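Section 5: Storing and conditioning feather shuttlecocks
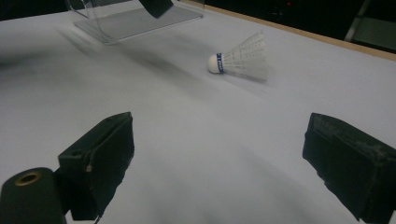

Feather shuttles lose moisture in storage, and dry feathers snap at the shaft. The Pluvo conditioning cabinet holds sealed tubes at a steady humidity between sessions. Complete the set-up in Section 4 before loading any tubes. The cabinet is intended for natural feather shuttles only; nylon shuttles gain nothing from it and should be kept on an ordinary shelf.

5.1 Filling the water tray

1. Switch the cabinet off at the wall and wait until the green lamp goes out.
2. Pull the tray forward until it meets the stop, then lift the front edge and draw it clear.
3. Fill with distilled water to the lower line. The upper line is for the larger Skivix tray and does not apply to this model.
4. Wipe the underside of the tray and slide it back along the runners until it clicks.
5. Switch on. The lamp flashes while the cabinet settles and then stays lit.

CAUTION: Do not add scent, disinfectant or tap water softener to the tray. Residue collects on the fan and is carried into the tubes.

Note: In hard water areas, tap water leaves scale on the float and the level reading will drift. Replacement floats are ordered under part number 1564.

5.2 Loading tubes

1. Remove the plastic cap from one end of each tube. Leave the other cap in place.
2. Stand the tubes upright in the rack with the open end at the top.
3. Check that the shuttles inside all face the same way and that none has slipped sideways against the wall of the tube.
4. Close the door and turn the latch a quarter turn to the right.

The rack takes 50 tubes. Do not lay extra tubes across the top — they block the return vent and the upper row will dry out.

5.3 Setting the humidity

1. Hold the SET key until the display blinks.
2. Use the arrow keys to choose programme 2 for normal use. Programme 1 is for stock that has been kept cool and needs only light treatment.
3. Press SET again to confirm. The display returns to the current reading.

Leave new stock in the cabinet overnight before play. In August, or in any hall with strong heating, check the tray each morning and top up as needed.

CAUTION: If water drops form on the inside of the door, switch off and leave the door open until the glass is clear. Wet feathers clump and will not recover their shape.

5.4 Inspection before play

1. Take one shuttle from each tube and look along the feathers for splits or bent shafts.
2. Press the cork lightly with the thumb. Set aside any shuttle with a soft or loose base.
3. Refit the cap on any tube that is not going to be used in the same session.

Shuttles that fail inspection may be kept for practice feeds. Store them outside the cabinet, in a tube marked with the letter P.

For spare trays, door seals and racks, write to Rokeya Cassim, Parts Desk, Ritchie, Ircombe, giving the serial number from the rear plate.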